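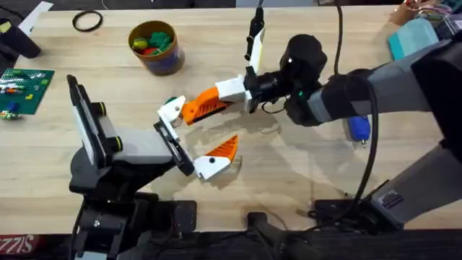
So why didn't the arms just stop when they touched? A reader of last year's handout wrote in with that question, and went on: "If both arms report their position a hundred times a second, surely one of them knows the other is there."

I love this question, and it is the whole of today's session. Each arm knows where it is. Neither arm knows where the other one is unless somebody has written the code that tells it. Two arms at one table are, by default, two strangers with their eyes shut!

Unit 11: When two arms share a table
Handout for 10/9/24. Bring your Broscombe logs.

The fault we are studying

In August the pair on the Mandosen bench locked fingers during a handover. The left arm was told to close on a part at the center of the table. The right arm was told to let go of the same part and back away. The release message came late, the part slipped out, and both grippers closed on each other. Ribbed pads are wonderful for holding things -- and when two sets of ribs mesh they hold each other very well indeed. Both controllers then did what they were built to do: they saw a position error and pushed harder to correct it.

Look at the log, line 1923. The left gripper's current climbs to the limit we had set, 1000 mA, and sits there. The right one follows it up. The warning was set to fire only after 2000 ms at the limit, and that is a very long time for a small motor to be stalled. Nothing burned, but one finger mount cracked at the screw hole and had to be printed again.

Three separate mistakes, then, and I'd like you to find each one in the log before reading on.

1. The handover had no acknowledgment. The left arm closed on a timer.
2. The current limit was picked for gripping heavy parts and never lowered for light ones.
3. The shared zone in the middle of the table had no owner.

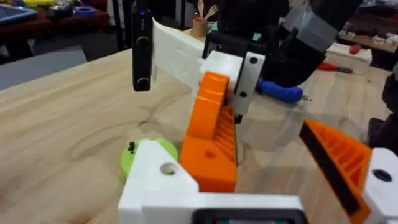
The third one is the most fun to fix. In Skenico you can mark a zone and give it a token. Whichever arm holds the token may enter, and the other waits outside. For a handover both arms have to be in the zone, so you need a second rule: one arm holds still while the other moves, and they swap roles only on a confirmed message. Try drawing this as a state diagram first. Most people's first drawing has a deadlock in it (mine did), and it is much nicer to meet it on paper.

If it happens to you

Press the stop. Do not send "open" to both grippers, tempting as it is. With the fingers meshed, an opening move on one side can drag the other arm sideways. Support both arms by hand before you cut motor power, as they will sag without it. Then open one gripper, slowly, by hand, and ease that arm straight back along the line of its fingers. Check the pads and every screw hole before you power up again.

Keep your own fingers out from between the pads the whole time, even with the power off.

For the lab

Run the Cruzado simulator with the August settings and reproduce the lock. Change one setting at a time and note which change clears it. Then add the token and run the handover again with the release message delayed on purpose. Hand in your state diagram, the two current plots, and a short paragraph on what limit you would choose for a light part and how you arrived at it.

Reading for next time: the chapter on stall detection, up to the section on thermal models.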